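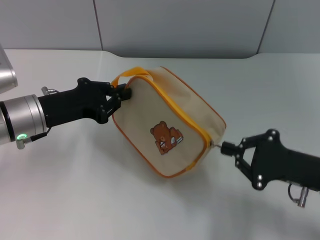

Questions about our canvas pouches

Which pouch is the one with the bear?
The reading bear comes on our small boxy pouch, in pale canvas with the yellow zipper trim and orange piping. We're awfully fond of it here at Plevell, and plenty of families tell us it has become the bag for crayons, snacks and whatever else needs to come along!

Can I wash it?
You can, and we'd encourage it if yours travels with a small child. Empty the corners first (crumbs love a corner), close the zipper, and wash by hand in cool water with a little mild soap. Reshape it while it's damp and let it dry standing up, out of strong sun.

The zipper feels stiff. Is that normal?
A new one can be stubborn for the first week or so. Rub a plain candle along the teeth, then run the pull back and forth a few times, holding the fabric with your other hand so it doesn't bunch. 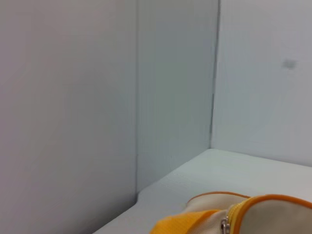 How long do I have to return a pouch?
You have 42 days from delivery, and we're easygoing about it as long as the pouch hasn't been used. Pop it back in its bag with the order slip and send it to our Prostby address. Refunds usually go out within six working days, and if yours seems slow, please do write to us and we'll gladly look it up.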